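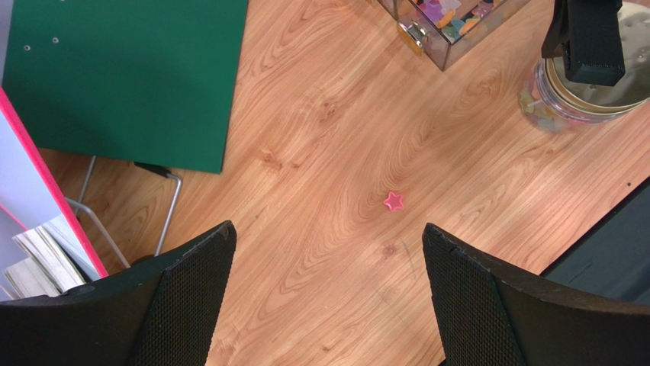 The Ruvetti fingertips are the part of this kit I wanted to write about first, so I will. I bought the Wultlow two-arm bench set to gather pick-and-place examples for a small learned policy, and small objects are where cheap grippers usually let me down. Ruvetti makes these as a drop-in swap: black fingers with a textured pad on the inside face, a fine grid of dimples all over it. From the wrist camera both tips stay in view with a nice wide wedge of table between them, and even one little pink star on bare wood grain is easy to find, knots and all. For anyone recording demonstrations that is gold! If I can't spot the target in the wrist view, I don't expect the model to.

Setup took me one long evening, most of it spent on the arm bases. The printed guide is fine until the wiring page, which covers an older board. After that it was smooth going. The leader handles are light, the delay is small enough that I stopped thinking about it, and the foot pedal that starts and stops an episode is my favorite thing in the box (left tap to keep, right tap to throw away, and it beeps differently for each).

So far I've kept 1,833 episodes and tossed 192. Most of the tosses were me being clumsy in the first couple of sessions. Each episode runs 9 seconds on my sorting task, and the Tadine recorder that comes with the set writes every camera stream and the joint positions into one folder with matching timestamps. I've used recorders where lining those up was a weekend's work. Tadine just does it.
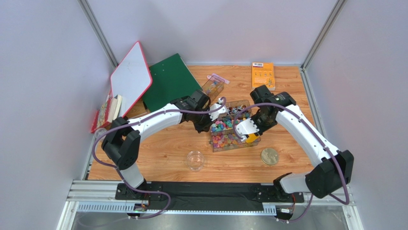 My one real worry before buying was reach, with two arms sharing such a small table. It's been great. Both grippers can work over the same divided organizer, one from each side, and there is still room left for the clutter I like to keep in my data: an orange book, a couple of boards leaning at the back, an empty clear bowl up front. I move that stuff between batches so the policy doesn't learn the furniture. The purple cables are the weak spot. They loop out wide past the elbows, and I'd love a few clips along the forearms in the next version.

I tried the fingertips from Doucet too. They're softer and a bit kinder to paper, but I dropped more small pieces with them, and the Ruvetti pair went back on by October.

First trained policy after all that: 87 percent on single stars, lower when they're piled up in a compartment. I'm recording more piles now and having a great time doing it. Five stars from me, and half a star back if they fix the wiring page.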